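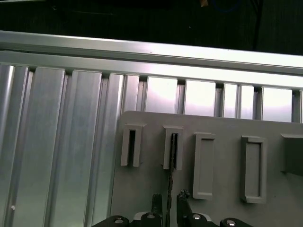

June was our first full month with both arms running on the Ondeveck line, and I'm happy to say the money is showing! The fiddliest job is still wire. A thin wire has to sit in one of the slotted clips on the grey board, with the gripper's fingers either side of it, and those slots are narrow. Vlasta Šimek and I spent ages on the approach angle, and the arm now does in one go what used to give our bench staff sore thumbs by lunchtime.

We put 1570 pieces through in the month, 141 of them sent back to the bench for a person to redo. That's more than I'd like (Sesico are looking at softer fingertips for us), but the redo pile is shrinking.

On the people side — no one has lost hours, as we promised in the bid. Three of the bench team have moved over to setting up and checking, and they've each had 50 hours of training from Szulc. Two love it. One misses the radio end of the room and has asked to go back part-time, so we've said yes.

The desktop computers are the newer bit of work. Every case has its cables routed a bit differently, and the arm needs someone to tell it where it can safely go in. The older hands are brilliant at that.
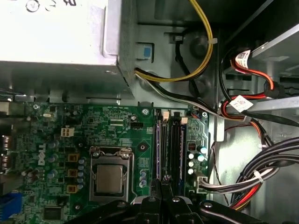 Gripper over the open Dell desktop, near the memory slots.

Next up is the Litora trial. I still need your okay on moving the leftover training money across to it, please.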